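I've had the Akier two-finger gripper kit on my bench at the Stallbridge workshop since May, and I've put enough hours on it now to have opinions, most of them good and one of them pretty grumpy.

Quick background for anyone who hasn't followed my posts: I'm building an arm that can help with laundry. Not a product, not a startup, just a thing I want to exist. Nipon Boonchu does most of the wiring with me and I do the mechanical side and the swearing. We'd been using a printed gripper that flexed like a pair of salad tongs, and I finally gave up and bought a real one.

## What you get

The kit comes as two fingers, the linkage, a motor, a driver board and a bag of screws that's generous enough that I still have spares (I drop screws, so this matters to me a lot). Assembly took me one evening. The instructions are fine until the page on setting the end stops, where two of the drawings are swapped. Thiện Đào had built one before me and warned me about it, and I still got it wrong the first time!

It also wants a decent power supply. Ours was a tired old Kiani brick and the driver kept resetting whenever the fingers stalled. We swapped it for a newer one and the resets stopped.
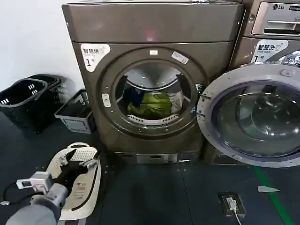 The fingers are the best part of the kit, and they're why I'd buy it again. They close at an angle, so you can come at a thing from above or from the side and still get hold of it, and they don't wander once they're shut. I was worried they'd only be good for blocks and tubes, the stuff everybody uses in demo videos. But they'll clamp on something flat and rounded too, like the white oval board held low in front of the dryer there, and that's a shape our old tongs would've spat across the room. Soft things are harder. A single sock is easy, a bunched-up shirt is a coin toss, and I ended up gluing thin rubber onto the tips to improve my odds.

## The grumpy bit

The software. Akier gives you a little desktop program for tuning, and it forgets your settings every time you unplug the board. Every time! I lost a whole afternoon to that before Nipon wrote a script that loads our numbers at startup. We keep the speed at 800 and the current limit at 2000 in whatever units the program uses (it doesn't say, and the manual doesn't either). Higher speeds work, but the fingers snap shut in a way that makes me pull my hands back.

The cable is too short as well. You'll want an extension if your board isn't mounted right up by the wrist. I bought mine from Lutum and it's been fine - a bit stiff in the connector, nothing worse.

## How it's holding up

I ran a boring test where it picked up a folded washcloth 100 times... well, I meant to do 100, but I stopped at 94 when a set screw on the left finger worked itself loose. A dab of threadlocker fixed that, and I'd put some on during the build if I did it over. No cracks anywhere, and the linkage still feels tight. The motor gets warm after a long session but I've never had to stop for it.

Would I recommend it? If you're past the printed-parts stage and you've got somebody around who can write a startup script, yes, get it. If you want to plug it in and go, I'd wait and see if they fix the tuning program. I emailed them about the swapped drawings and got a polite reply, so maybe a new manual is coming. I'll update this when I've tried the wider fingers, which are on backorder.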